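Rapport d'avancement – projet Flarkov
Automatisation du poste de composition florale, atelier Tostimero
Période couverte : de mars à juin
Rapport établi le 26 juin 2020 à l'attention de la direction du fonds Dustier

1. Rappel de l'objet du financement

La subvention accordée à l'atelier Tostimero porte sur l'introduction de deux bras robotisés au poste de composition, où sont assemblés les bouquets artificiels destinés aux hôtels et aux salles de réception. Le poste était jusqu'ici entièrement manuel. Les opératrices y répétaient les mêmes gestes de prise et d'insertion pendant toute la durée du service, et la médecine du travail avait signalé à deux reprises des douleurs persistantes du poignet et de l'épaule.

La convention prévoit que l'équipement prenne en charge la présentation des tiges et leur mise en vase, la composition elle-même restant confiée au personnel. Aucune suppression de poste n'est envisagée pendant la durée du projet.

2. État d'avancement technique

L'installation de la cellule est achevée. Les deux bras sont boulonnés sur un rail en aluminium à l'avant du plateau, chacun équipé d'une pince parallèle et d'une caméra de poignet. Le câblage a fait l'objet d'une première vérification ; son cheminement définitif sera arrêté avec le service de maintenance.

Les travaux de la période ont porté sur la prise de tiges isolées, puis sur l'approche de compositions complètes, plus exigeantes en raison des feuillages qui se recouvrent et des vases translucides, dont les contours sont difficiles à détecter. À ce jour, 2 541 essais de prise ont été consignés. Le taux de réussite atteint 94 % sur les tiges isolées. Il n'est pas encore mesuré sur les compositions complètes, le protocole correspondant étant en cours de validation.

Les essais sur compositions associent des roses de plusieurs coloris et des pivoines roses réparties dans deux vases, de manière à confronter le système à des hauteurs et à des volumes de fleurs différents.

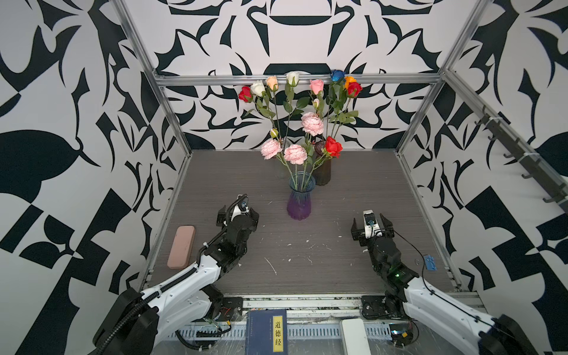

3. Effets sur l'organisation du travail

Mme Felicidad Bañez, responsable du poste, a été associée à la définition des séquences dès le mois de mars. Sur sa proposition, l'ordre de mise en vase suit désormais celui que pratiquent les opératrices : les tiges hautes d'abord, les fleurs volumineuses ensuite. Cette modification a entraîné une reprise partielle de la programmation, mais elle permet à une opératrice d'intervenir en cours de cycle sans défaire ce qui a été placé.

Deux opératrices ont suivi la formation à la conduite de la cellule. Elles assurent la mise en route, l'arrêt et la reprise après défaut, et tiennent le registre des anomalies. Leur classification n'a pas encore été révisée. Les représentants du personnel ont demandé que cette question soit traitée avant la mise en service régulière, demande que la direction de l'atelier a jugée fondée.

Les entretiens individuels font apparaître des avis partagés. La diminution des gestes répétitifs est bien accueillie. En revanche, plusieurs salariées craignent que la cadence de la cellule ne devienne la norme de l'ensemble du poste – le point a été inscrit à l'ordre du jour de la prochaine réunion de suivi.

4. Difficultés et écarts

La livraison des doigts de pince souples, commandés pour limiter le marquage des pétales, a pris du retard. Les essais se poursuivent avec les doigts d'origine. Le transfert d'expérience vers l'atelier de Cabanatuan est reporté en conséquence, sans incidence sur le budget approuvé.

5. Prochaines étapes

Validation du protocole de mesure sur compositions complètes.
Montage des doigts souples et nouvelle série d'essais.
Examen de la classification des opératrices formées.
Transmission au fonds du relevé des dépenses de la période.

Pour l'atelier Tostimero,
Roswitha Fröhlich, cheffe de projet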